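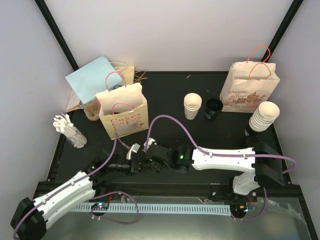
The Case for the Counter Bag
An opinion on takeaway packaging, by Hatice Sarıgül
October 26, 2019

It has become customary, in discussions of waste, to treat the paper carrier bag as a solved problem. Plastic carriers have gone from many counters, paper ones have taken their place, and the matter is considered closed. The members of our trade association, most of whom run small bakeries and coffee counters, are entitled to a more careful view. A paper bag that is handed over without a question being asked is still a bag that somebody had to buy, store, fold out and, in most cases, throw away the same afternoon.

The association asked its members in April to keep a record of the packaging they gave out over 2 working weeks. Five shops returned complete figures. Between them they issued 1,734 paper carriers, and the shopkeepers themselves judged that a large share held a single item that had already been wrapped. A bun in a small bag was put into a larger bag with handles. A coffee with a lid on it was put into a carrier that could not hold it upright. None of this was asked for by the customer. It was done out of habit and a wish to be polite.

Politeness deserves to be taken seriously. Aslı Canpolat, whose shop in Sititham took part, wrote in her return that regular customers had come to see the handled bag as part of the purchase. A cake carried home in a decent bag feels like a present, and one carried in the hand feels like a snack. She is right, and it would be foolish for the association to advise its members to give up something which brings people back. Our argument is narrower. The bag with cord handles and a printed front is a good object and a fairly costly one, and it ought to be kept for the purchases that merit it.

There is also the question of what happens to these bags afterwards. Most households keep a few. They lie folded in a cupboard, blue ones against brown ones, until the pile slides out when the door is opened. A strong bag can serve many times: for books going back to the library, for shoes, for a lunch. The weakness is nearly always the handle. Twisted paper handles come away from the glue at the first damp morning, while cord that has been knotted through the paper will usually outlast the panel it hangs from. Shops that order bags should look at the handle before they look at the printing. Suppliers seldom raise the point, and the price list seldom shows it.

A second remark concerns the mixing of materials. Shiny coatings, stickers and strips of tape are added to bags for appearance or for sealing, and each makes a plain sheet of paper harder to sort. A bag intended to be reused should carry as little of this as possible. The same applies to cups. A stack of cups looks like paper, and customers reasonably put them in with the paper, yet many cups are lined and need a separate collection where one exists. Helge Fagerlund has urged the association to supply a small printed notice for the counter, stating in two lines where the cup should go. We support the proposal. It is cheap, and customers who have just finished a coffee are standing in the right place to read it.

We would go further in one respect. Wrapped stirrers, straws and sugar sticks should be moved from the customer's side of the counter to the server's. The change causes some grumbling for a fortnight. Mr Fagerlund's own shop, which made it in the spring, reports that it now orders a good deal less, although he has not been able to give us an exact figure and we do not claim one.

Some members will object that a small shop cannot alter the habits of a town, and that a chain such as Quansah will go on handing out whatever it likes. That may be so. The smaller shop has an advantage all the same, in that its staff know many of the people they serve and can ask, without giving offence, whether a bag is wanted. The question takes a moment. Lev Horobets has trained his counter staff to ask it before reaching for anything, and he considers the order of those two actions to be the whole of the method.

The association will place the matter before members at the next general meeting, together with a draft of the counter notice. Shops wishing to comment on the wording should write to the office beforehand, and those still holding old printed stock should use it up – there is no sense in discarding good bags to make a point about waste.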